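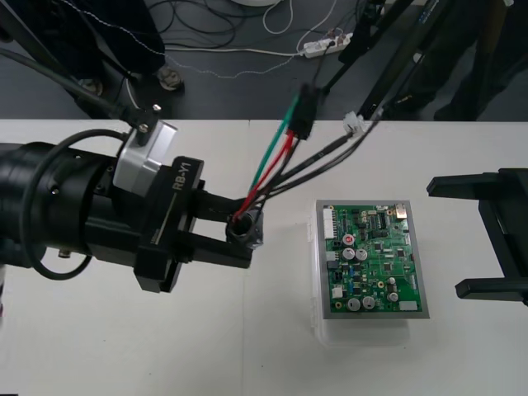

The walk out to Cape Trustum takes three days if you let it, and Tiina Mäkelä would very much like you to let it. She has been guiding on this stretch of coast long enough to have strong opinions about which beach to eat lunch on and which side of the creek to camp. There are two ways to go, the clifftop track and the forest track, and on a first look at the map I couldn't see why anyone had bothered with both. They climb away from the Leckie River together, close as a green wire and a red wire running side by side up into the same black connector, and they finish at the same hut. "Everyone asks me that," Mäkelä says. "Then they walk one of them and they're back in spring to walk the other!"

We're talking on the verandah at Ilovari, the old farmhouse at the park boundary where most walkers spend the night before they set off. It's half past six in the morning and she has already been down to look at the river. The crossing is fine, she reports, boots off, shins only. A pair of black cockatoos are pulling a banksia to bits over the car park and she breaks off twice to watch them.

She grew up a long way from here, came out to visit a cousin, and got a job cleaning cabins so she could stay another month. "I didn't know the name of a single tree. I'd go home at night with my pockets full of leaves and lay them out on the bed with a field guide. Half the time I'd picked up bits of the same tree, an old leaf and a young one, and I'd be so cross."

Her pick for a first trip is the clifftop track, walked west so the afternoon light is ahead of you. The early part is heath, knee high and prickly, and in spring it flowers in about every colour going. "People stride through it with their eyes on the sea. Fair enough, it's a great sea. But get down on your hands and knees for a bit. There are orchids in there smaller than your fingernail."

Then come the stairs. The descent to Aketti Beach is 401 steps, timber for the upper part and cut stone below, and Mäkelä goes down them with the ease of someone collecting the mail. I had to stop for a breather on the way back up (all right, several). The beach is worth every one of them, a long curve of pale sand with a freshwater soak at the far end and a rock shelf where the pools fill as the tide drops. She likes to be there for the last of the light, when the wallabies come out of the tea-tree.

The forest track is a different kind of walking. It's damp, quiet and full of ferns, and the sea is only a noise off to your left. Soo-ah Kwak guides this side for much of the year, and joins us on the verandah with a pot of tea when she hears it mentioned. "Tiina thinks a day without a view is a day wasted," she says, to loud protest from the other chair. Kwak's favourite section is the gully below the old sawmill, where tree ferns meet over the path and the lyrebirds carry on as though you weren't there. "I heard one doing a kookaburra, a whipbird and somebody's tent zip, all in a row. A really good tent zip, too."

The park gets 2,000 overnight walkers a year, and both women think that's a comfortable number for the campsites as they are now. They'd like to see a few more of them come in winter. "You get whales from the lookout, and you get the hut fire," says Kwak. "February is lovely for swimming, but you'll carry a lot of water and you'll be up at five to beat the heat."

I ask what people bring that they shouldn't. Mäkelä says jeans, straight away. Kwak says speakers. They agree on tinned food, then disagree for quite a while on camp chairs, which Kwak considers a disgrace and Mäkelä has been known to carry herself. What people forget is gaiters for the heath and a decent map on paper, as there's no phone signal past the river.

On the last morning of my own walk the fog came in and I saw nothing at all from the cape, just grey, with shearwaters sliding in and out of it. I tell Mäkelä this a bit mournfully and she's delighted. "Oh, that's a good one! I love it out there in the fog. You can hear the seals on the rocks much better." She'd heard them that morning too, she says, from the river mouth, and she's off to get her boots.

Hut bunks are booked through Ilovari and fill first in October and over the school holidays. Campsites at Aketti Beach and the sawmill have tank water and a toilet. Fires are allowed only in the hut stove, and dogs have to stay home.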